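**Haltineck Players to Stage Two Fairy Tales as One Musical**

HALTINECK - The Haltineck Players will open their winter season in December with "The Glass Beanstalk," a new family musical that joins the stories of Cinderella and Jack and the Beanstalk. The show runs for six performances at the Aswood Theater, with evening curtain at 7 p.m. and two afternoon performances for families with younger children.

The story begins in a village where both households have fallen on hard times. Jack trades the family cow for a pair of dancing shoes, and Cinderella plants the beans he was meant to bring home. By the end of the first act the royal ball has been moved to the giant's castle, and the whole village has to climb up to attend it.

The company wrote the script over the summer. Earlier drafts had three stories in them, but the third, a version of Rumpelstiltskin, was dropped after a read-through ran well past the two-hour mark. One of its songs was kept and now belongs to the stepmother.

The cast numbers 56, the largest the Players have put on stage. Many of the performers are elementary school students from Haltineck and Dobson, appearing as villagers, mice, palace guards and beans. For most of the younger ones it will be their first time in front of an audience. Rehearsals for the children's chorus are held separately on Friday afternoons until the final two weeks, when the full company works together.
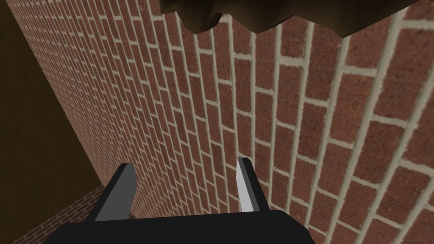 Zadside, asked whether younger viewers need to know both stories before they come, said that they do not - the opening number covers everything, and the giant is more loud than frightening. The stepmother gets booed in this version, Zadside added, and the audience should feel free to start early.

Music is played live by a small band seated at the side of the stage. The score mixes new songs with old folk tunes, including a waltz that returns in the second act at double speed for the chase down the beanstalk.

The running time is two hours with one intermission. The theater has step-free seating in the back rows, which can be reserved when booking. Children under 3 are admitted free to the afternoon performances if they sit on a lap.

Tickets are on sale now at the Aswood Theater box office and at the Dobson public library. Group rates are available for schools and youth clubs. Any unsold seats will be released at the door one hour before each performance - cash or card.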